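New working rules for bin picking cells take effect in January

21st December

Cindedov has published a set of working rules for small robot cells where an arm picks mixed objects out of a bin. The text is 118 pages long and replaces the shorter guide that many labs and workshops have used until now. It comes into force in January.

The most discussed part is section 4, on the preparation of the cell. The bin must be fixed to the table or its support before the arm is switched on, and the person who starts the shift must check the fixing by hand. Clamps are allowed, but they must be entered in the cell plan, so that the arm's software knows their position and height. The same is valid for sensors, cables and everything else which stands near the rim.

Cables receive their own chapter. Lines that travel with the arm should be bundled and should have enough free length for the full turn of the wrist. The rules ask for a visual check after every 500 picks — and after each change of gripper, even when the new one is of the same type.

For objects in the bin, the authors recommend a written list. Damaged pieces should be taken out, and a person may reach inside only when the arm is stopped. After a stop, 60 seconds must pass before the restart. Some users find this too long.

Closon, which runs several picking cells, said in a statement that it supports the rules but would prefer a shorter waiting time for slow arms. Krajewska, a maker of grippers, asked for clearer words about wear of the bin floor, because the draft spoke only of "acceptable scratches". The final text now says that a worn surface must be noted in the log and compared with the last entry.

Existing cells do not have to be rebuilt. Their owners can continue with the present layout if they add a cell plan and keep the log. Ever, the training provider, will offer a one-day course on the new rules, and registration opens in January.
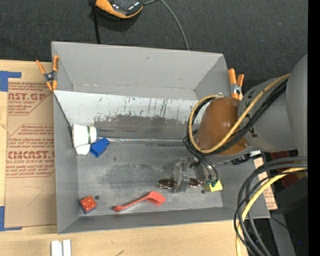

A robot arm at work in a metal bin, with clamps on the rim.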